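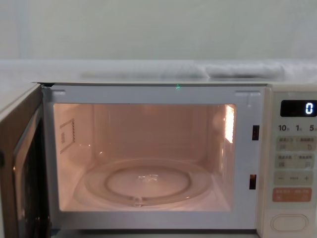 How high should a hanging LED sign be mounted above a shop counter?

Set the lower edge of the sign 40 inches above the counter top. At that height the sign clears the head of a person standing at the register and can still be read from the door. If the ceiling is too low for this, mount the sign flat on the wall behind the counter.

Hanging a sign from a ceiling with two wires

The steps below apply to any flat-backed LED sign up to 16 pounds with two hanging points, including the Plostix and Wakdale panels. Heavier signs need a rigid bracket and are covered on a separate page.

Tools and parts

Tape measure and pencil
Stud finder
Drill with a 1/8 inch bit
2 screw eyes, rated for at least 40 pounds each
2 lengths of steel wire with adjustable grippers
Level
Stepladder

Step 1. Measure the sign
Measure the distance between the centers of the two hanging points. Do not use the overall width of the sign. On most panels the holes are set in from the ends, and wires that lean outward will pull on the backing.

Step 2. Find the joists
Run the stud finder across the ceiling in both directions and mark each joist. If the spacing of the joists does not match the spacing of the holes, screw a wooden batten across two joists and fix the screw eyes to the batten. Drywall anchors are not suitable for overhead loads.

Step 3. Fit the screw eyes
Drill a pilot hole at each mark. Turn the screw eye in by hand until it bites, then use a screwdriver shaft through the eye as a lever. Stop when the collar meets the surface. Pull down hard on each eye before going further.

Step 4. Hang and level
Attach both wires to the sign while it is lying face down on a towel. Lift the sign with a second person and clip the wires to the eyes. Level the sign by shortening the wire on the low side. Leave 2 inches of spare wire above each gripper and trim the rest.

Step 5. Connect the power supply
Keep the sign unplugged until it is level. Run the lead up one wire, held with clear clips, then along the ceiling to the outlet. The power lead must be slack at all points. Plug the sign into the power supply first and the power supply into the wall last.

Dimmers

A plug-in dimmer goes between the power supply and the sign, on the low-voltage side. Check that the dimmer and the sign run on the same voltage. The Drullar inline dimmer has an arrow on the case that must point toward the sign.

If one section stays dark, unplug the sign and check the small connector at the back of that section.

Page maintained by Olga Montecinos, Valdebenito Signs. Last checked in March.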